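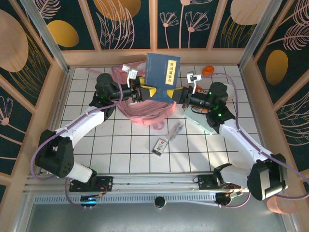 GROTEDVILLE, Fri 18 June

4 min read

The woman who packs the school bags at Workneh, the after-school club on the hill, likes to start with the book. "A hardcover tells you what the bag can take," she says, and then she laughs, having once spent a whole evening trying to get an atlas into a bag made for a toddler. The dark blue one with the cream title label is a favorite of hers, and the pink backpack is the one she reaches for when she is showing new parents how she does it.

She has been at it for 19 years, and has packed over 100 bags in a busy December, so she has opinions (plenty of them!). "Book against the back, always. Then the flat box. People put the box in first and wonder why the corners dig in."

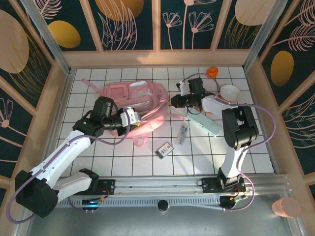
Grotedville, at the club

The small things are where she slows down. A bottle, a bowl, a light green box, an orange cup if there's room for one. "I lay it all out around the bag and I look at it for a minute, like you'd look at a supper table," she says. "My mother did that with suitcases, and I used to find it so annoying."

And the straps? She sighs. "Tuck them in last. Loose straps catch on every door handle between the club and the bus, and then it's me who gets the phone call."

Contact | © Vatell | Back to top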